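Kinnear Brings Hand-Held Grippers to Its Skoltska Packing Site

SKOLTSKA, 9 January 2020 – Kinnear, which packs hats and caps for mail-order shops, said today that 38 employees at its Skoltska site will train on hand-held grippers over the coming months. The recorded work will be used to teach the robots planned for the site's second packing line.

A trial began in November at a table set apart from the line. Employees hold a gripper in each hand and handle soft goods such as caps, then repeat the job with a different starting position. By the end of the trial they had recorded 1,534 runs. 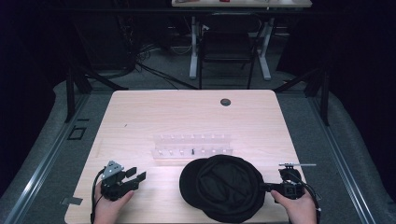 Soft goods have been the hard part of automating the site. Boxes and labels are already moved by machine, but a cap changes shape when it is picked up. Packers know how to take hold of one without crushing the crown, and Kinnear wants that know-how in the system before any robot is bought.

"We asked the people who do this every day to show us how it's done," said Rosaura Tamayo, operations manager at Kinnear. "They get paid their normal rate for it, and the time counts as part of the shift."

Sessions at the table last 45 minutes, after which employees go back to their regular station. Finger pads are checked between sessions and replaced as they wear. Girkon, the company's automation partner, services the tools and reviews the recordings. 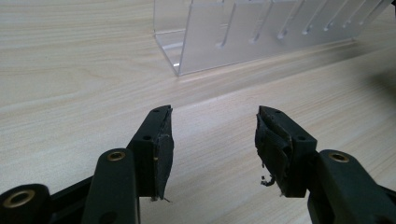 Helju Sakalauskas said the grippers felt clumsy at first and that her wrists were tired after the early sessions, and she asked that the breaks stay in the schedule once the second line opens. Kinnear has agreed to keep them.

No jobs will be cut under the plan, the company said. Packers on the second line will move to checking, repairs and returns, with training given on site. Two new technician posts will be offered to current staff first.

Contact: Jaanus Stankevičius, Kinnear press office, Skoltska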